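How does a robot learn to pick up a sock?

I get asked this a lot, mostly by my niece Poppy, who thinks my job is playing with grabby claws all day. (She's a little bit right.)

You might guess we type in a big list of rules. Move left. Open. Close. Lift! We tried that years ago and it was awful. Socks are never in the same spot twice, and they flop. So now we do something more like how you learned to tie your shoes. We show the robot, over and over.

The showing is done with a gripper you hold in your hand. It's like the end of a robot's arm, only there's no robot on it, just you! You walk up to a thing, close the jaws on it and carry it somewhere else, and a camera on the gripper records the whole trip. Each trip is called a demonstration, or a "demo" if you're in a hurry.
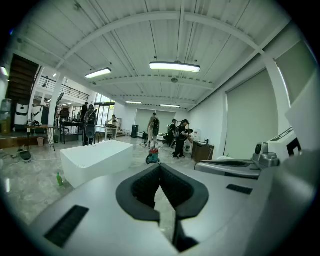
Then the computer gets to work. It looks at what the camera saw and at how the hand moved, and it tries to guess the next move. At first its guesses are terrible. It checks each guess against what the person really did, fixes itself a tiny bit, and guesses again.

For our Bevdale study we wanted to know how many demos is enough. Denise Clegg and I started with 175, and the robot mostly grabbed air. With 1,730 it got the sock in the basket pretty often. With 2,928 it was only a teeny bit better, which surprised both of us. What helped more was doing the demos in 3 different rooms! When all the practice came from one room, the robot got mixed up anywhere else, kind of like you on the first day at a new school.

Want to try it? Put on a thick mitten, pick up a sock, and have a friend copy exactly how your hand moved. Then switch to a spoon and see if your friend can guess what you'll do before you do it.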